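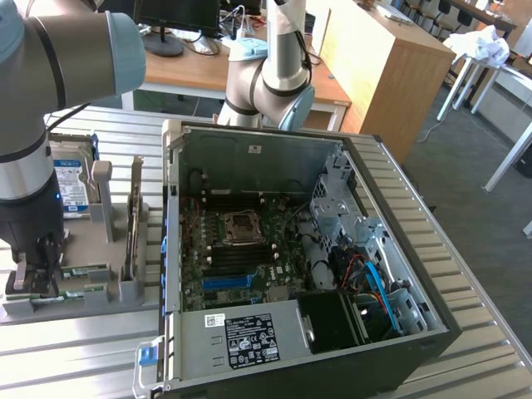

Two memory modules in the rack, hard drive standing behind them.

March 2, 2022

1/ The new Sturkari mixtape is up. It's called Wosuvum, it runs 10 tracks, and it's free to stream or download. Notes below for anyone who followed them after the first EP.

2/ For new people: Sturkari is a duo. Tamara Gavrilă raps and writes most of the hooks. Padmavathi Namboodiri produces, sings on a few songs and mixes everything. They've been playing together for 7 years, first as the backing half of a funk band.

3/ The first EP was mostly sample loops. This one has live bass on nearly every song and far fewer samples. Padmavathi told me clearing them was eating all their time, so she replayed the parts she could and dropped the rest.

4/ Opener is "Bus Pass." Slow drums, no hook for the first minute. Tamara goes through every apartment she's lived in, with the rent for each. I wasn't sold on the first play. By the third I had it on repeat.

5/ "Kenus" is the single and the one you'll hear out. Fast, handclaps, horn line that comes back in the wrong key near the end. The video is coming later in March.

6/ Track four, "Cold Rice," is the best writing on here. Two verses about working nights with her aunt. Padmavathi sings the last part alone and the beat drops out under her.

7/ What doesn't work: the two skits. They're both phone calls, both too long, and the second one kills the run from "Cold Rice" into "Side Door." I took them off my playlist.

8/ "Side Door" has the only guest. Bălan does the second verse, half in Romanian. He sounds great on it — a little behind the beat the whole way. If you only know him from his slower songs, start with this.

9/ The mix is better than last time. On the EP the vocals were buried and you had to turn it up to catch the words. Here they sit right on top. The low end still gets muddy on "Long Weekend," at least on my car speakers. Headphones were fine.

10/ There's a cassette too. They made 400 and are selling them at shows first, then online if any are left. The B-side has an instrumental of "Kenus" that isn't on the download.

11/ Release show was last night. Small room, sold out, started late. They did the whole tape in order minus the skits, then two songs from the EP. Bălan came out for his verse and stayed on to do the handclaps on "Kenus."

12/ Tamara lost the words in the middle of "Bus Pass," stopped, and started the verse over. The crowd helped her with the first line. Padmavathi just kept the drums going.

13/ More dates are supposed to go up this month. I asked about a full album and Padmavathi said they have songs but no plan for them yet.

14/ My order if you're short on time: "Cold Rice," "Side Door," "Kenus," "Bus Pass." Skip "Long Weekend" unless you like the EP a lot.

15/ Someone asked about lyrics. They're printed inside the cassette, and Tamara says she'll post them on the download page when she gets around to typing them up.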